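Workshop notebook, October
Dishware sort, second table
Entry by Telma

9.10 am. Started on the plastic dishes today. Fidel brought the rest up from the Collby storeroom last night and left the cartons by the door. Most of it is the mixed seconds from Demau, plus whatever came back from the Thampi lunches. No list in with any of it, so I'm making one as I go.

Inventory sheet says 1,411 pieces across the whole lot. I don't believe that figure and neither does Gisela. It was carried over from the old sheet and I think it has the lids in it. Will leave it in pencil until we get through the cartons.

Covered the square table with the dark green cloth before putting anything down. The bare top was marking the undersides last time and I spent half a morning rubbing grey streaks off the pale pieces. Cloth needs a pull at the corners now and then but otherwise stays put.

Way of working, so Nanami can pick it up if I'm off:

Small batches, bowls and plates together. Spread them out, don't stack. Look at each rim first, then the inside, then turn it over. Anything with a crack goes in the bin straight away. Scratches are fine for the lunch sets, not fine for the display sets. Write the colour down in the words on the sheet (lime, royal blue, cyan, magenta, purple, red, orange) and don't make up new ones. Last year's list has "pink", "hot pink" and "dark pink" and I'm fairly sure they are all the same bowl.

10.30. Two cartons done. The lime bowls are the easiest to pair up. The blues are a nuisance. Under the tubes the cyan and the royal blue are no trouble, but there is a third blue in the Demau carton that sits between them and matches nothing. Put those aside with a note for Ivana, who did the original order and may remember what they were sold as.

Purple and magenta need care too. Held one against the other by the window and they are plainly different, but on a quick pass I wrote two magentas down as purple and had to go back. If in doubt put them side by side on the cloth.

11.15. Washed a sink load. Water at the hot tap only, one squirt of the Urov liquid, soft side of the sponge. Left them on the rack for 30 minutes and dried by hand after that. The plates with rings moulded in hold water in the grooves, so go round with a corner of the tea towel. Fidel wants to try the dishwasher. I'd like to test one cracked bowl in there first and see if it warps.

Sizes. I've stopped trying to use the carton labels. Large, small, and plate will do for now. The orange plate is bigger than any other dish in the batch and won't go in the divider with the rest, so it needs to travel flat at the bottom of the tub with a sheet of paper over it.

1.40 pm. Batch after lunch, four bowls and four plates, a mix of sizes and a decent spread of colours. Good one to keep as the reference set for the sheet.

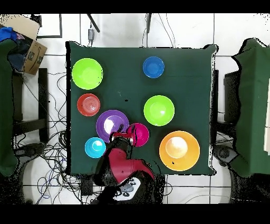

Reference batch on the green cloth. Orange plate lower right, ringed red plate at left, both large lime bowls further up.

Checked the orange plate again afterwards for marks. One tiny fleck, came off with a fingernail. Goes in as good.

2.50. Gisela asked if the display sets could go out in lots of 20. Fine by me if we keep the colours mixed, but we'll be short on red. Need to look in the last Thampi carton before promising anything.

To do
Ask Ivana about the third blue
Dishwasher test, cracked bowl only
Wash the green cloth, cold
More paper for between the plates
Fix the total on the sheet once the lids are out of it

Stopped at 4.15. Two cartons still taped up under the bench, not touched.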